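2023-05-18 게시

# 시뮬레이션 원격조작 데이터 수집 참여자 모집

Pridwood 프로젝트에서 로봇 팔의 모방학습에 쓸 조작 시연을 모으고 있습니다. 참여자는 모니터를 보면서 조종기로 가상 환경의 로봇을 움직이고, 정해진 과제를 반복해서 수행합니다. 지난 March 차수에서 시연 891건을 모았고, 이번 차수는 같은 환경에서 과제 종류를 늘려 진행합니다.

## 하는 일

한 회차는 과제 안내, 연습, 본 수집 순서로 진행합니다. 과제는 물체 집기, 옮기기, 지정한 자리에 내려놓기입니다. 시연이 끝날 때마다 성공 여부를 직접 표시하고, 실패한 시연도 지우지 않고 그대로 저장합니다.

조작할 때는 그리퍼 쪽 시점 화면을 주로 봅니다. 검은 손가락 끝 두 개가 화면 양옆에 보이고, 그 사이로 나무 바닥이 보입니다. 바닥에 그림자가 지는 경우도 있으니 밝기 차이를 물체로 착각하지 않도록 연습 시간에 충분히 익혀 주십시오.
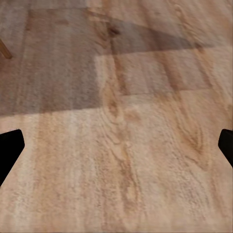 ## 지원 자격

- 만 18세 이상
- 한국어 안내문을 읽고 따를 수 있는 분
- 교정시력으로 모니터 작업에 지장이 없는 분
- 로봇이나 게임 조종 경험은 필요 없습니다. 경험이 있으면 신청서에 적어 주십시오.
- 3D 화면에서 멀미가 심한 분은 신청 전에 문의 바랍니다.

## 조건

- 모집 인원: 20명
- 참여 횟수: 1인당 네 번
- 휴식: 30분 조작 후 휴식, 필요하면 더 쉴 수 있음
- 장소: Hultolbridge 연구동 조작실
- 사례비: 회차마다 지급하며, 금액은 신청 후 보내는 안내문에 적혀 있습니다. 중도에 그만두어도 마친 회차분은 지급합니다.

## 기록하는 정보

조종기 입력, 로봇 관절값, 시뮬레이션 화면을 저장합니다. 참여자의 얼굴과 음성은 녹화하지 않습니다. 이름과 연락처는 사례비 지급에만 쓰고 시연 데이터와 분리해 보관합니다. 수집한 시연은 Mofokeng 학습 모델의 훈련과 평가에 사용합니다.

## 신청 방법

Hultolbridge 홈페이지의 참여자 모집 게시판에서 신청서를 내려받아 작성한 뒤 같은 게시판에 비공개 글로 올려 주십시오. 가능한 시간대를 두 개 이상 적어야 합니다. 선착순으로 배정하고 인원이 차면 마감합니다. Sadwood 과제에 참여 중인 분은 중복 신청이 되지 않습니다.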